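Ceravthorpe Automation Planning
About Us

Home | About Us | Planning Services | Loan Benches | Contact

What we do

Ceravthorpe plans and budgets robot equipment for schools, college labs and small manufacturers. We do not build robots and we do not take commission from the companies that sell them. Clients pay a fixed fee for a written plan, which covers the arm, the tooling, the work surface, guarding, power, floor space, training hours and spares for the first three years of use.

The company was started by Fatima Oyewole, who had spent several years as a purchasing engineer at a packaging plant and had signed for two cells that were never fully commissioned. The purchase price in both cases was correct. The budgets for fixtures and operator time were missing. Our planning method still begins with those two lines.

How a plan is put together

A first meeting takes half a day at the client's site. We record the tasks, the parts, the cycle time required and the people who will run the equipment. We also measure doors, benches and outlets. The client then receives a short list of tasks ranked by how much hardware each one needs.

Tasks near the bottom of that list are tried first. A task that can be done by pushing parts over a flat surface does not need a gripper, and the quote should not include one until a task calls for it. We keep a test bench at our office on Pelel Street for this stage. Clients may send their own parts or use our foam block set.
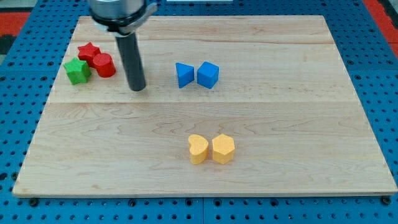
Single-finger tool over the maple board, with foam-like blocks in three groups. Blue pegboard table underneath.

Bench trials are logged and the log is attached to the plan. It lists the tool used, the surface, the moves attempted and the number of operator corrections. Where a trial shows that a simple tool is enough, we price that tool and show the gripper as a deferred item with its own date and cost.

Budget format

All of our budgets use the same layout, known in the office as the Pleta sheet. It has four blocks: capital, installation, yearly running cost and replacement. Consumables are priced at the unit level, down to fasteners and boards. A typical tooling and fixture allowance for a school lab came to $3,817 in our last pricing review, excluding the arm. We hold 15 percent of the capital figure as contingency and state what it may be spent on.

Quotes are requested from at least three suppliers on identical wording. Lead times are entered as quoted, then compared with the delivery dates our earlier clients reported. Both figures appear in the plan.

Who we work with

To date we have completed nearly 70 plans. Most were for high schools and two-year colleges buying a first arm. The remainder were for shops with fewer than 50 employees. Our longest-running client is the Idahosa Technical School, which now uses the Pleta sheet for its welding and machining equipment as well.

Loan benches

Clients waiting on a delivery can borrow a bench top with a board and block set for staff training. Loans run for six weeks. The arm is not included. Requests for the fall term should reach us by the end of May.

Visiting

The office is open on weekdays, and the test bench can be booked on Saturday mornings by arrangement. Please give part dimensions and weights when booking. Parking is behind the building, and deliveries go to the side door.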